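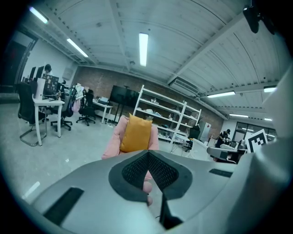
A small mustard-yellow cushion held between two soft pink pads.

Pirihi to end shared logins for business pages

Pirihi will stop accepting shared logins on business pages in February, the company told page owners in a notice sent out on Thursday. Every person who posts, replies to messages or buys ads for a page will need a personal account with a role attached to that page. Pages still run through a single shared email and password on the cutover date will stay visible to the public but will be locked for editing.

The change applies to all pages registered as a company, shop or brand. Personal profiles, event pages and closed groups keep their current login rules.

Until now, a business page on Pirihi could be set up in one of two ways. The owner could create it from a personal account, in which case the page was tied to that account and other people could be invited. Or the owner could create what Pirihi calls a standalone page, with its own email address and password and no personal account behind it. The standalone option was the default on the sign-up form for several years, and many small shops picked it without looking further. The form no longer offers it to new users.

Under the new system a page has four roles. An owner can do everything, including delete the page and move it to another owner. A manager can post, answer messages, change page details and add or remove people below manager level. An editor can post and answer messages. An advertiser can create and pay for ads but can't publish ordinary posts or read the inbox. Each page must have at least one owner, and Pirihi recommends two. If the only owner's account is closed or suspended, the page is frozen until the company has checked business papers, and the notice gives a waiting time of up to 14 working days for that check.

"We see the same case over and over," said Brândușa Pană, who leads the business pages group at Pirihi. "A shop has one password, six people have used it over the years, and then somebody changes it and leaves. Our support staff then have to work out who the page belongs to from old invoices. With roles we can see who was added, when, and by whom."

Role changes will be written to a log that owners and managers can read from the page settings. The log keeps entries for 120 days and can be saved as a spreadsheet. It records additions, removals, role changes, ownership transfers and connections to outside tools. It doesn't record individual posts, which already carry the name of the person who published them in the manager view. Visitors to the page will go on seeing only the page name.

How the conversion works

Standalone pages are converted from the settings menu, under Access. The person doing the conversion signs in with the shared email and password one last time, enters the address of a personal Pirihi account, and confirms through a link sent to both addresses. The link is valid for one hour. Once it is used, the personal account becomes the owner and the shared password stops working at once, on all devices.

Followers, reviews, posts, photos, the page address and the verified mark, if there is one, are carried over. Three things are not. Saved replies in the inbox have to be entered again. Drafts that were not scheduled are dropped. Ad payment cards are removed and must be added by the new owner or by someone with the advertiser role. Ads that are running at the time will keep running until the end of the current billing day and then pause.

Scheduled posts are kept if they were scheduled inside Pirihi. Posts queued in an outside tool depend on the connection between that tool and the page, and the connection is cut when the shared password is retired. The owner or a manager has to approve the tool again from the new account.

The page email is another point to check before starting. On a standalone page the login address is often the same as the contact address shown to customers. After conversion these become separate fields. The contact field is filled in with the old login address and can be edited freely, but Pirihi says the old address must still be able to receive mail on the day of the conversion. Owners who no longer have access to that mailbox are told to open a support request and choose the "lost page email" category, which follows the same paper check as a frozen page.

Outside tools

Two makers of scheduling software have said how they will handle the change. Zondlow, which lets users plan posts for several networks from one calendar, said its next release will hold any post that fails for lack of approval and place it in a separate list, where it can be sent again after the page is reconnected. In the current release such posts are marked as failed and have to be rebuilt by hand. Zondlow users who manage more than one page will have to reconnect each page on its own. The company said it asked Pirihi for a way to approve pages in bulk and was told that none is planned.

Oltix, whose product is aimed at agencies, will require a manager role for its inbox features and an editor role for posting only. Agencies that so far logged in with a client's shared password will have to be added by the client. Oltix has published a form letter that agencies can send to clients, with the steps written out and a space for the account names to be added.

Larix, an agency that runs pages mainly for furniture and home goods stores, started converting its clients' pages ahead of the notice. Aurel Enache, the firm's head of accounts, said it manages 46 pages on Pirihi, most of them standalone. The conversion itself took roughly ten minutes per page, he said, and most of the work lay elsewhere.

"Finding the person at the store who should be the owner is the slow part," Enache said. "We don't want to be the owner. If a client leaves us, we should be able to drop off the page without taking anything with us. So we ask for a name at the store first, and we don't touch the page until we have it."

Enache said saved replies were the item most often missed. Stores that answer the same questions about delivery and returns every day tend to have long lists of them, and there is no export function. Larix copies them into a text file before each conversion. He also advised against converting on a day when a sale or other paid campaign begins – the ad pause can't be skipped, and a newly added card may be held for review before the first charge goes through.

Two-step sign-in

Owners and managers will have to turn on two-step sign-in for their personal accounts before they can accept the role. Codes can come from an authenticator app or by text message. Editors and advertisers will be asked to turn it on but can decline for now. Pirihi said it may extend the rule later and gave no date.

The use of a personal account has drawn some questions on the company's help forum, mostly from people who don't want co-workers to see their private profile. According to the notice, other people with a role on the page will see a first and last name and a profile photo, and nothing else unless the profile is public. Messages sent from the page inbox show only the page name to customers. An account that exists only to manage a page is allowed as long as it carries the real name of one person. Accounts in the name of a company or department, such as "Store Office," will be rejected.

Pages that are not converted in time will be locked, not deleted. Posts and reviews remain public, customers can still send messages, and the messages are stored, but they can't be answered until the page has an owner. The public page will show a line saying that it is not currently managed. Opening hours and contact details stay as they were on the day of the lock.

The Access menu is already live for pages with a verified email address. Other standalone pages will get it in stages, and owners will see a banner at the top of the page settings when it is ready. Pirihi's help center has a list of the permissions for each role.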